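What I Learned From Watching a Ball Get Put in a Tray

In December I went to an open day at Coscombe, the old mill building where a small robotics company called Henis has the second floor. I had signed up because a neighbor, Notburga Mösli, works there and had an extra spot. I expected arms swinging around behind glass. I have seen those videos, the same as everyone else.

The visitors were split into groups and given badges. We got coffee, then a talk, then a walk through the rooms. The talk was the weakest part. A man from the sales side told us robots would be folding our clothes in 4 years. He had a chart. He took no questions, because the talk had started late.

The rooms were better. In the first one there was an arm they call Grimia, which was bolted to a stand and switched off for the day because a part had not come. I think that annoyed some visitors, and one family left. I would have liked to see it move too. But what we got in the next room has stayed with me longer than a moving arm would have.

The people at Henis teach their machines by doing the job themselves. A worker takes a gripper in each hand, the same kind the arm has, and does some small chore with them. Cameras record it. Then the worker does it again, and again after that. The chore that day was to pick up a tennis ball and put it in a plastic tray. Mösli told me a normal shift is 500 of these, with breaks. Visitors were allowed to try, and I did 6 before my wrists complained. I dropped the ball twice.

I think every company selling this kind of machine should be made to show that room before it shows anything else. My reason is simple. The word "automatic" hides a lot of labor, and people who are asked to buy these things, or to work next to them, or to vote on rules for them, ought to know what the labor is. I worked 20 years in a print shop. We bought a folding machine from a firm called Nasrallah, and the salesman said it ran itself. It ran itself after one of us had spent a morning setting it up, and then it jammed at lunch. I don't say that against the machine. We kept it until the shop closed. I say it because the price we were quoted had no line in it for that morning.

The worker who showed us how to hold the grippers was patient and quick. She said the hard part is staying boring. If you get fancy, the machine learns fancy. She had been a dental assistant before this, and she said the posture was about as bad. 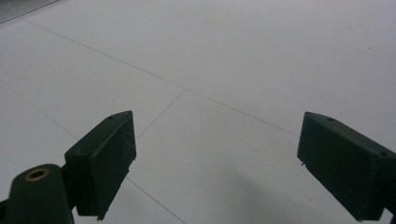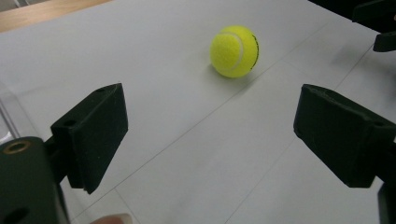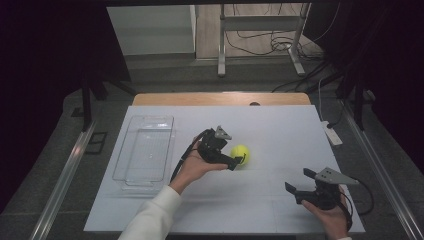
The grippers at Coscombe, and the tennis ball chore.

I asked her what she was paid and she told me, and I won't print it. It was more than I guessed and less than the man with the chart makes. I also asked whether she minded teaching a machine a job a person could do. She said no person has the job of putting a tennis ball in a tray. That is a fair answer as far as it goes. The ball is practice, though. Later it will be parts in a bin or dishes in a rack, and people do have those jobs. Henis should have had an answer ready for that one, and the sales talk would have been a good place for it.

There is an argument on the other side and Mösli made it to me on the drive home. She said visitors who see the slow part go away thinking the whole thing is a trick, and then the company can't raise money, and then the workers in that room have no work. She may be right about some visitors. The family that left did not look impressed. But I came away trusting the company more than I did after the talk. I could see what they were doing and I could do it badly myself, so I had some idea of how hard it was.

They plan to hold another open day when Grimia is running again. I will go if there is a spot. I hope they keep the ball and the tray out, put that room first on the tour, and leave enough time for questions.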